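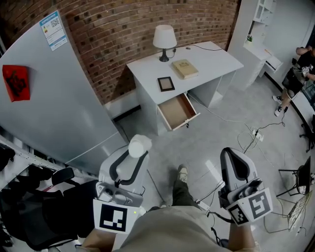 Fig. 6. Zona del frigorífico, con el estante metálico blanco delante y el escritorio junto a la pared de ladrillo.

6. Colocación del frigorífico y de los muebles cercanos

Esta sección trata de la colocación del frigorífico Nygård en una habitación que se usa también para trabajar. Lea todos los pasos antes de empezar. Las piezas del estante Truko y del escritorio Neris se montan según sus hojas propias, que vienen en cada caja.

Antes de empezar

El aparato pesa 54 kg sin contenido. Para moverlo son necesarias dos personas. Tenga preparado:
– un nivel de burbuja
– una llave fija (incluida en la bolsa de accesorios)
– un paño suave
– una cinta métrica

Retire del suelo las alfombras y los cables. El suelo debe ser duro y plano, por ejemplo de hormigón o de baldosa.

6.1 Colocar el frigorífico

1. Lleve el aparato en posición vertical hasta su lugar. No lo tire de la puerta.
2. Deje 10 cm libres entre la parte trasera y la pared. Si la pared es de ladrillo visto, mida desde el ladrillo que sale más, y no desde la junta.
3. Ponga el nivel encima del aparato, primero de lado a lado y después de delante hacia atrás.
4. Gire las patas delanteras con la llave hasta que la burbuja está en el centro. La parte delantera puede quedar un poco más alta — así la puerta se cierra sola.
5. Abra la puerta completamente y compruebe que no toca ningún mueble.
6. Espere seis horas antes de conectar el enchufe.

PRECAUCIÓN: No use un cable de extensión ni una regleta compartida con los aparatos del escritorio.

6.2 Etiqueta de energía y adornos en la puerta

La etiqueta de energía está pegada en la parte alta de la puerta. Puede dejarla o quitarla. Si la quita, guárdela con este manual, porque el servicio técnico puede pedir el código QR.

1. Caliente una esquina de la etiqueta con un secador de pelo a temperatura baja.
2. Levante la esquina con la uña y tire despacio, siempre en paralelo a la puerta.
3. Limpie el resto de pegamento con el paño y un poco de aceite de cocina. Después pase agua con jabón.

Los adornos ligeros de papel, como el cuadrado rojo con un carácter negro que se ve en la figura, no dañan la superficie. Para colgarlos use cinta que se quita sin residuo. No ponga cinta encima de la goma de la puerta.

NOTA: Un adorno sujeto por un solo punto se inclina con el tiempo al abrir y cerrar. Dos trozos pequeños de cinta, arriba y abajo, son suficientes.

6.3 Colocar el estante metálico

1. Monte el estante lejos del frigorífico para no rayar la puerta.
2. Apriete todas las barras horizontales antes de poner cosas encima.
3. Elija una posición que permite abrir la puerta del frigorífico. Si no hay espacio suficiente, corra el estante hacia un lado.
4. Ponga las cosas pesadas en el nivel más bajo.

PRECAUCIÓN: La carga máxima de cada nivel es de 21 kg. No se suba al estante.

6.4 Escritorio y silla

1. Ponga el escritorio contra la pared, con el cuerpo cerrado apoyado completamente en el suelo.
2. Compruebe que el tablero no se mueve cuando lo empuja con la mano.
3. Deje espacio detrás de la silla de oficina. Los brazos de la silla no deben golpear el estante ni el frigorífico — es la causa más frecuente de abolladuras.

NOTA: En el suelo de hormigón recomendamos ruedas blandas. Se piden por separado en la tienda Olitska, junto con los protectores de fieltro para las patas del escritorio.

Para la limpieza del interior y el primer uso, siga con la sección 7.

Revisión del manual: 3/3/19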